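采集记录 Endum 布线任务，第二批
2021年9月2日

上午接着录。昨天留下的问题一个也没解决，先写在前面，免得过两天又当新发现讲一遍。

第二批的目标还是900段。这个数是开会时定下来的，我翻了会议纪要，没找到依据，只有一句“与第一批规模相当”。第一批规模又是怎么来的，纪要里也没有。我问Hakim Purba，他说是按排班能录多少倒推的。行，那就是排班表决定的样本量，以后写报告时请照实写，别写成“根据任务复杂度估算”。

任务本身没变：白线从左侧进板，支架散放在板上，操作员用主手带着机械臂去够线端的接头，夹住，抬起，绕过支架，放到指定一侧。松爪、退回，算一段结束。标注只有成和不成两种。这件事后面再说，我对两种标注的意见已经提了三次。

今早开机后先做零位，腕部相机和侧面相机各存一组参考。夹爪开合走了一遍，力矩读数比上周偏高一点，偏多少看日志，我不凭印象写。Cudel的控制端升级过，界面上多了一个“数据质量”进度条，绿色的，录什么它都往前走。我试着原地不动录了一段，进度条照样涨。请大家不要看它。

重置板面是今天上午吵得最久的事。操作手册写的是“随机摆放支架和线缆”，可是人手摆出来的随机，看几段就能看出脾气。Wahyudi Nasution摆支架喜欢让它们互相岔开，各朝一个方向，谁也不挨着谁；Dimas Jugah总把线先甩出一个大弯再放手，他说这样自然。两位轮班，数据里就有两种“随机”。模型学到的是线的物理，还是Wahyudi的手感，我现在没法区分，写论文的人恐怕也没法区分。

我提议每次重置前由脚本给出支架位置和朝向，人照着摆，孔距是现成的坐标，读孔位就行。反对意见是慢。慢是肯定慢，我认。线没法照坐标摆，这个我也认，但支架可以。

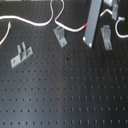 Ebere Yusuf：支架照坐标摆我同意，但别指望它能解决多少。上一版策略失败的那些段，我挑着看过，多数死在线上，支架在哪关系不大。线一旦自己叠起来，接头朝向就变了，夹爪下去的角度跟着全错。你要把时间花在支架上，我担心只是把容易控制的东西控制得更好。另外“随机”两个字请从手册里删掉，写“由操作员摆放”就可以了，至少不骗人。

以上是Ebere在群里的回复，我原样抄进来，因为群消息过一阵就翻不到了。

我的回应：线的问题我承认更大。但是“多数死在线上”是看回放看出来的，看的人知道结果，挑段的人也是她自己。我也看过，我的印象差不多，可印象差不多不等于查过。要查就得给失败分类，又绕回标注的问题上来。现在一段失败录像只带一个“不成”，夹空了是不成，夹住又滑了是不成，绕错边也是不成，操作员中途接电话按了停止，还是不成。拿这种标签去训练，再拿同样的标签去评估，曲线当然好看。

手册里的“随机”已改成“由操作员摆放”，版本号没动，改动写在末页。

关于线的初始形状，下午讨论后暂定这么办：

线从左侧入板的位置固定一段时间不动，换的时候整组一起换，换过要记。
甩线可以，但甩完不许再用手指修。修过就作废重来。
有环就留着环，不要因为“看着难”把它抹平。
线头翻到支架底下、夹爪够不到的，也录，标“不可达”，不要悄悄重摆。

最后一条Dimas不太愿意，说不可达的录了也没用，操作员只能干看着。我的看法是，如果部署时会遇到，那策略就得知道什么时候该停手。现在库里没有一段教它停手的。每一段里夹爪都伸出去了，它凭什么学会不伸？

不过也要防着反过来的毛病。操作员知道有“不可达”这一栏以后，凡是麻烦的摆法都可能往里扔。所以标“不可达”之前必须真的试一次，试的过程也存着。

再记一下线上的颜色。接头附近有红有蓝，是当初接线时为了自己不搞混弄的，和任务没有关系。但对模型来说，黑灰的板、白的线，最显眼的就是这几处颜色。Retno Ong上周做过遮挡试验：把画面里的红色区域抹成灰的，策略明显发懵，夹爪停在半空来回找。她只跑了很少几次，自己也说不能算结果。我倾向于相信，但也请别拿去汇报。真要做，应该换一条没有记号的线重录一组，而不是在图像上涂。涂灰以后画面里多了一块从没见过的东西，发懵的原因可能是灰块本身。

换线的事卡在采购。Durán那边报过来的线粗细对得上，软硬不知道，样品没寄到。软硬不对的话，弯的样子就不一样，录出来是另一个任务。先等。

板面反光也顺手记一笔。灯一开，板上就有发亮的一片，孔在那里面看着发虚。腕部相机跟着手走，亮的地方也跟着变。我不打算加偏振片，也不打算换灯，理由是将来现场不会有人替我们换灯。但是灯的位置要记录，今天之前没人记过，所以第一批和第二批之间光照有没有变，已经说不清了。

上午有一段时间控制端和相机的时间戳对不上，查原因花了将近20分钟，最后是升级后默认时钟源被改掉了。改回来就好了。错位期间录的几段全部移到隔离目录，没有删。Hakim建议用插值补救，我没同意。插值能把时间戳补整齐，补不了操作员当时看到的画面和手上动作之间的延迟，而他就是看着那个画面在动手的。

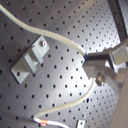 Lerneck，3月

第一次到现场看他们怎么用。对方给的说法是“接头基本都在板的右半边，线从左边来”，到了一看，确实如此，但那是因为工位就是这么摆的，换一个工位就反过来。问能不能把另一侧也录一些，答复是可以，但要另外排期。接头夹持由夹爪两指完成，操作员普遍从上方斜着进，没有人从侧面进。问为什么，说是培训时这样教的。回来的路上Retno说，那我们收到的就是一份培训教材的复印件。我觉得她说得有点重，不过没反驳。

上面这段是从我三月的出差笔记里抄过来的，放在这里是因为今天讨论夹持角度时又碰到同一件事。半年过去，第二批的操作员换了人，进爪的方向还是老样子，大家都是看着老录像学的。

我翻了翻目前的库，连第一批在内一共2,296段。这个数字在周报上很好看，每次周报都放在第一行。可是进爪方向几乎是一个样，入线方向全是一个样，桌子是同一张桌子。说它有两千多个样本，等于说我每天上班走同一条路，所以对这座城市很熟。能走的岔路一条没走过。

当然也有为它辩护的理由，我替对方写上，免得显得我只会挑刺。其一，任务窄，部署地点就那么几个，没必要什么都会。其二，线的形状每次都不一样，变化最大的因素恰好是不受我们控制的那个，这部分多样性是真的。其三，操作方式统一的话，模型更容易收敛，同一个局面下示范互相打架，学出来的往往是两边的平均，夹爪正好伸到两条路中间。第三点我是服气的，第一批里就见过。

所以不是说要让大家乱来。我要的是：知道自己统一了什么，写下来，然后别在报告里声称对它有泛化能力。

下午Ebere来换班，她按我的要求试了从侧面进爪。试得很别扭，主手的手腕转不过去，得先松开离合再重新对一次。成功的有，失败的也有，时间长出一截。她的意见是侧面进爪在有支架挡着的时候才有意义，平时硬要求只会得到一堆勉强的动作，操作员烦，动作也难看。有道理。改成只在支架挡住正常路线时使用，由操作员自己判断，判断完在备注里写“侧”。

又是操作员自己判断。我知道。

夹爪本身还有一个小问题：合拢后指尖压住接头，线会跟着拧一点，拧多少取决于夹之前线里存了多少扭。从相机里看不出扭力。同样的画面，同样的动作，有时线乖乖跟着走，有时放手就弹回去。从模型的角度看，这两段输入一样、结果不同，它只能当噪声。腕部有力传感器，数据也一直在存，但训练脚本从来没读过这一路。我问过三遍为什么不读，得到三个不同的回答，其中一个是“以后会读”。

先继续存着。存储不贵。

傍晚把侧面相机的视角调低了一点，为的是能看见夹爪和板之间的空隙。调低的代价是背景进来得更多，板后面那一堆东西都在画面里。Wahyudi问要不要拉一块布把后面挡上。我说先不挡。

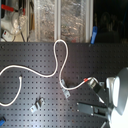
不挡的理由是这样：第一批也没挡，如果第二批挡了，两批就更没法混在一起用。而且背景这种东西，挡住了模型就永远不用学会忽略它。坏处也清楚，背景是同一个背景，模型可以拿它当定位参照，将来机器挪个地方就露馅。我打算做一个便宜的检查：把背景换过的少量录像单独留作测试，训练时一段都不碰。Dimas说可以让每班收工前随手动一动后面的东西，我说不行，要动就按记录动，不记录的改动以后谁也查不回来。

说到测试集，这才是我今天最不放心的地方。现在的划分方式是全部打乱以后随机抽。同一个操作员连着录的几段，线没有完全拿开，支架也没动，前一段进了训练，后一段进了测试。两段的开头几乎可以叠在一起。这样测出来的成功预测率我不认，上次汇报的那条曲线我也不认，虽然那条曲线是我自己画的。

应当按“重置”来分：支架重新摆过一次算一个组，整组进训练或者整组进测试。更严一点就按天分。按天分的话，我估计数字会掉下来，掉多少不猜。Hakim负责改划分脚本，改好之前周报上的测试结果请加一句说明。他问说明怎么写，我说就写“划分方式待修正，数值不可与后续比较”。他觉得这样写领导会问。问就问。

标注表也趁今天一起改了，老的两种作废，新表如下，谁有意见直接在旁边批：

成：接头到位，松爪后线不回弹，操作员没有用手碰。
偏：到位但位置不对，或者绕错一侧。
滑：夹住过，后来脱了。
空：合爪时没有夹到。
不可达：按前面讲的办法，必须试过。
断：和任务无关的中断，电话、报警、软件卡住都算。

Retno在“成”后面批了一句：松爪后要等多久才算不回弹？问得好，之前谁也没规定过。线有时候会慢慢松开，操作员松爪就按停止，录像到那里为止，后面弹没弹不知道。也就是说库里现有的“成”，有一部分可能只是停得及时。这次规定退回原位以后再停，中间那段时间无聊也得录着。老数据补不了，只能在说明文档里承认。

Wahyudi在“偏”后面画了个问号，意思是“位置不对”由谁来定。暂时以板孔为准，接头前端落点和目标孔对照，看不清的标“偏”，不许往好处猜。

操作员打标签和旁人打标签也应该分开存。操作员自己刚费了劲，容易手软。让没上手的人第二天看回放再打一次，两份都留，不一致的拿出来看。我不指望一致率很高，指望的是知道它有多低。工作量由我和Ebere先扛，试一周，不行再说。

今日进度：收工时共录得179段，含各种标签，不含隔离目录里的。比排班表上预期的少。少的原因前面都写了：时间戳，侧面进爪，标注表改到一半停下来重讲一遍，还有重置变慢。按这个速度，第二批肯定不能按时录完，我已经跟项目那边说了。那边的第一反应是能不能把Lerneck的旧录像重新裁一裁凑进来。

不能。旧录像只有一个视角，没有关节数据，裁出来的东西形状像样本，里面缺了动作。要是只为了凑个数，复制粘贴更快。

还有人提议用仿真补。我不反对仿真，我反对在没人测过真线弯曲参数的情况下用仿真。现在仿真里那条线的刚度是默认值，掉到板上像面条一样摊开。真的线有自己的脾气，会立起一个环，会在支架旁边翘着不肯下去。谁想做仿真，请先拿秤和尺子把线量一遍，材料柜第二层有余线，截一段去用，登记一下长度。 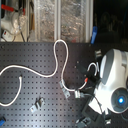
收工前的台面：线在板上绕成窄高的环，左侧另有一段弯出画外。

收工检查时夹爪状态灯正常，没有报警记录。机械臂断电前回了停靠位，急停试过一次。板上的支架没有收，留着明早核对孔位脚本，请夜里用这间屋子的人不要碰。如果碰了，请写一声，不追究，我只是不想拿错的起点去校脚本。

线缆靠近夹爪那一簇理线理得不好，黑的线和白的线缠在一起，臂往回缩的时候有被带住的可能。今天没出事，但我不愿意等出事。明天开工前Dimas重新扎一遍，扎完先空跑整个行程，再接着录。扎线以后侧面相机里夹爪附近的样子会变，这也算一次改动，记进改动表。

待办，按急的排：

划分脚本按重置分组，Hakim。
训练脚本读入力传感器那一路，哪怕先只画图，Retno。
重置坐标脚本试用，Wahyudi，嫌慢也请先试满一个班再来骂我。
追Durán的样品线，我来。
Cudel那边问清楚进度条到底算的是什么，问不清楚就把它关掉，Ebere。
灯位画一张草图贴在墙上，谁顺手谁画。

最后留一个我没想明白的。今天下午有几段，操作员夹空之后没有停，抬手、挪一点、再下去，第二次夹住了，最后标的是“成”。按新表也还是“成”。可是中间那次失误和补救，正好是我们最缺的东西，和一次夹住的混在同一个标签里，以后检索不出来。要不要单独加一栏“补救”？加了以后，操作员会不会开始故意表演失误？Ebere说会，她自己就会。Wahyudi说先不告诉操作员，让看回放的人来标。我偏向Wahyudi的办法，只是操作员总共就这么几个人，看回放的也是这几个人，这条记录他们明天早上就会读到。

先按看回放的人来标，栏名暂定“二次”，下周对一下再改。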